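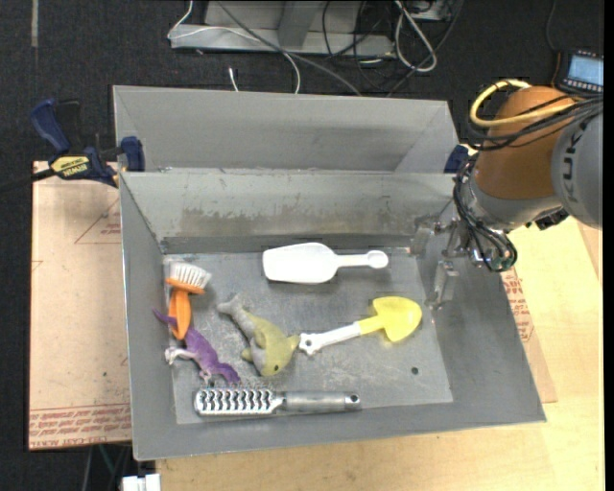 Clusama Handweavers, Equipment and Loans

The Emach floor loom

I get more emails about this loom than everything else on the shelves put together, so I've finally sat down and given it a page of its own. If you've already borrowed it you can skip to the part about the brake, which has changed. Everybody else, get a coffee, I tend to go on a bit when it comes to the Emach.

It's a four-shaft jack loom with a 36 inch weaving width, maple, with a back that folds up so it'll go through a normal door. We bought it in 2000, when the group was still meeting in the basement at Conasex Hall, and it has been in and out of members' homes ever since. It's been to a barn, a third-floor walk-up, and (for one long winter) my own dining room, where we ate dinner off our laps and I wove the best blanket I've ever made. I still think about that blanket. I gave it to my sister and she keeps it in the trunk of her car.

What it's good for

Dish towels! Dish towels, dish towels, dish towels. If you've been on a rigid heddle and you're itching to do twill without pickup sticks, this is where you should go next. It's also lovely for scarves and shawls, baby blankets in one width, and yardage if you have the patience for it. I've done cotton, linen, wool singles and a truly awful chenille on it, and the only one I'd warn you off is the chenille, and I blame the chenille.

Rag rugs, well. You can. The frame isn't heavy enough to take a really hard beat, and if you crank the tension up as far as a rug wants, the whole loom starts to walk toward you across the floor. Put it on a rubber mat and go easy and you'll get a nice soft bath mat out of it. If you want a rug that lies flat under a dining table, ask me about the big Dramani loom, which lives at the studio and doesn't go out on loan.

Width, for real

People see 36 inches and plan a project that's 36 inches in the reed. Please don't. You can physically thread it that wide, but the last dents at either side rub against the beater uprights, and you'll get fuzz and then you'll get broken ends. I stay a couple of inches in from each side and I'm much happier. Remember draw-in and shrinkage too. A cotton towel warp that looks nice and generous on the loom comes out of the dryer looking like it belongs to somebody smaller.

What comes with it

The loom itself, with its treadles and lamms on. The bench, which has a lid that lifts up so you can keep your bobbins in there. Lease sticks, a threading hook, a sley hook, a raddle that clamps on the back beam, and a bag of spare tie-up cords. There are two reeds, a 10 dent and a 12 dent, both stainless. If you need something finer, I have a 15 I can loan out separately, but it's my own and I'm fussy about it, so you'll have to come and have tea and be looked over.

The heddles are wire, and there are 2000 of them, counted by Soo-ah Hyun one rainy afternoon when she was waiting for a plumber. That's far more than most projects need. They're spread evenly over the shafts when it goes out, and if you shift a bunch from one shaft to another, would you move them back before it comes home? I once spent an entire evening threading a draft and ran out on shaft three with a hand's width left to go. There was language.

What doesn't come with it: shuttles, bobbins, a bobbin winder, a warping board, and yarn. We have loaner warping boards, so just add one to your request. Shuttles we stopped loaning because they never came back, and I don't think anyone was being wicked about it, they just look so much like everybody's own shuttles.

How it feels to weave on

Light. The treadles are easy on the knees, which matters a great deal to me these days, and the shed is clean as long as you're not lifting three shafts against one. On an unbalanced tie-up the bottom threads can float up a little when the tension's low, so have a look at the side of your shed before you throw if you're doing anything with long floats. I use a low-profile shuttle and I hardly notice it.

It's a rising shed loom, and if you learned on a counterbalance you'll find your tie-ups come out upside down. The pattern's all there, it's just on the underside of the cloth, and some people like the surprise.

The noise is about what you'd expect from a jack loom. There's a clack when the shafts drop. I've glued felt along the bottom of the castle and it helps quite a lot, but if you live over someone who works nights you may want to have a word with them first. Bring cookies.

The brake

This is the bit that's changed. The old friction brake on the warp beam slipped, as anyone who borrowed it in the last few years will tell you at length. You'd get your tension perfect, weave a few inches, hear a sort of sigh, and everything would go slack. I tried a new spring, I tried rosin, I tried swearing at it. Soo-ah took the whole thing apart over the summer, replaced the cable and cleaned what she described as a lifetime of lint and furniture polish off the drum, and it holds beautifully now.

So: no polish or oil anywhere near the drum, please. If it squeaks, let it squeak. And press the release pedal gently with one hand on the beam, because it lets go quicker than it used to and you'll unroll more warp than you meant to if you stomp.

Moving it

You need two people and a vehicle with a hatch that opens all the way. Folded up, it fits in most minivans and in a station wagon with the seats down. It doesn't fit in a sedan. I know it looks as if it might, and I know you've measured, but the castle is taller than you think and the trunk opening is smaller than you think.

Take the beater off before you fold it (it lifts out, just undo the wing nuts) and wrap it in the quilt that comes along with it. Tie the treadles together with the red strap. Carry it by the side frames. The breast beam looks like a handle, it feels like a handle, and it will come off in your hand like a drawer front.

You can move it folded with a warp on, and I've done it. Put the tension on firmly, tape the lease sticks in place and drive like there's soup on the back seat.

Borrowing it

The loan runs for a season at a time, and the list for the fall opens in October. Priority goes to members who don't have a floor loom at home, and after that I go down the list in the order people wrote to me. If nobody's waiting when your time is up, keep it a bit longer, just let me know so I can find it on a map.

There's a deposit, which you'll get back when the loom comes home with its parts. I'm not going to dock you for a snapped tie-up cord or a bent heddle. Things wear out, that's what the spares are for. If something bigger goes, a cracked lamm say, or a pawl that's stopped catching, please don't fix it with wood glue and hope. Call me. I've got a drawer full of Emach parts I bought up from a shop that was closing, and chances are the piece you need is in it.

You'll want to be comfortable dressing a loom before you take it. If you aren't, come to one of the warping afternoons and we'll put your first warp on at the studio together, and then it can travel to your place ready to weave. I really do recommend this. Warping by yourself for the first time with a book propped against the castle is how people end up selling their yarn.

While it's at your house

Keep it out of direct sun and away from the radiator or the woodstove. Maple moves, and the treadles start to bind if it gets too dry. Loosen the tension when you're done for the day. Run a vacuum with the brush head under it every so often. Cats: I can't stop them and neither can you, but an old sheet over the warp at night will save you some heartache.

If the reed gets a spot of rust, a dry nylon brush and a bit of elbow grease will usually shift it. No steel wool, it leaves scratches that catch the yarn.

Questions I get asked a lot

Can you add more shafts? No, four is what it's got. There's a slot in the castle that looks as if it's meant for more, and I've never found out what it's for.

Would you sell it? Also no. I've had offers.

Is it all right for a tall person? The bench height adjusts with the wooden blocks in the lid compartment, and our tallest member wove a whole set of placemats on it without complaint. If you're very short, the treadles are a bit of a reach and I'd bring the bench in close and take your shoes off.

What should I put on it first? Plain 8/2 cotton, towel width, 10 dent reed, two ends per dent. Pick a light color so you can see your threading. Make the warp longer than you think you'll want, because by the third towel you'll have hit your stride and you'll be sorry to cut off.

To get on the list, send a note to the loans address with your name, what you'd like to weave, and whether you've got stairs.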